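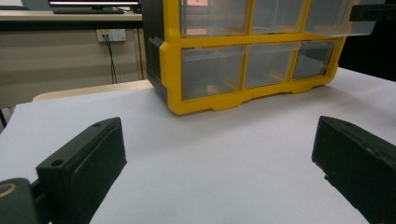 The hand-held gripper tool at a drawer organiser on a covered table.

Andholm opens orders for Endby hand-held gripper kit

Andholm has opened orders for Endby, a two-finger hand-held gripper with a built-in camera, intended for teams that record manual tasks as training material for robot arms. The kit ships from February. It replaces the earlier Drokberg handset, which stays on sale until stock runs out.

The operator holds the tool and carries out a task with its fingers in place of their own. The camera sits behind the fingers and records the view over them, together with the width of the opening. The tool weighs 735 grams with fingers fitted and can be used in either hand.

Fingers are fixed by screws from the upper face and can be changed at the bench with the hex key supplied. The standard pair is a blocky, dark type with flat inner faces. A narrow pair for slots and thin handles is sold separately.

Recordings are stored on the tool and copied off by cable. Each session is saved as one folder, with video and finger position on a shared clock. The supplied software, Bailly, cuts sessions into separate attempts and marks any in which the camera was covered or the position record has gaps. Bailly runs on an ordinary office computer and does not need a network connection once installed.
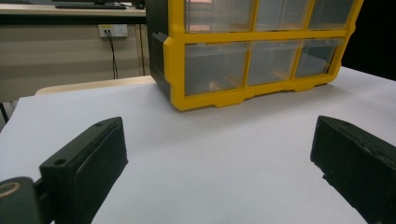
Does the kit need a robot arm in order to record?
Recording needs only the hand-held tool and its charger. An arm is required later, when a trained program is to be run.

Small drawers are among the tasks covered in the printed task guide. The guide gives start positions, suggested lengths for each attempt and a naming scheme for folders. It contains 19 tasks, from opening and closing a drawer to sorting small parts into compartments. Users may add their own task sheets, and Bailly will accept any name that follows the scheme.

Andholm advises a plain, matt work surface where possible. Glossy tops can return reflections that make tracking less steady, and a sheet of white paper or board is adequate for most table work. Clear plastic parts should be recorded under even overhead light.

The battery is rated for 300 minutes of recording and can be changed without tools — the clock is held during the change, so a session may continue in the same folder.
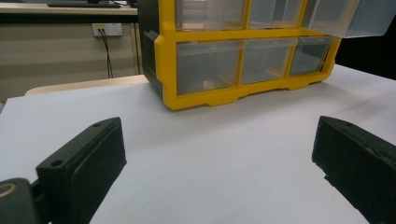 Can worn fingers be replaced by the user?
Replacement pairs are sold as a spare part and fitted with the same screws. After fitting, the opening width should be set again in Bailly before the next session.

The kit contains the gripper, one standard pair of fingers, 2 batteries, a charger, a data cable, the hex key, the task guide and a licence for Bailly. Existing Drokberg users can import earlier sessions, although finger position from the older handset is stored at a lower rate and will be shown as such.

Price lists and data sheets are available on request from the Andholm sales office.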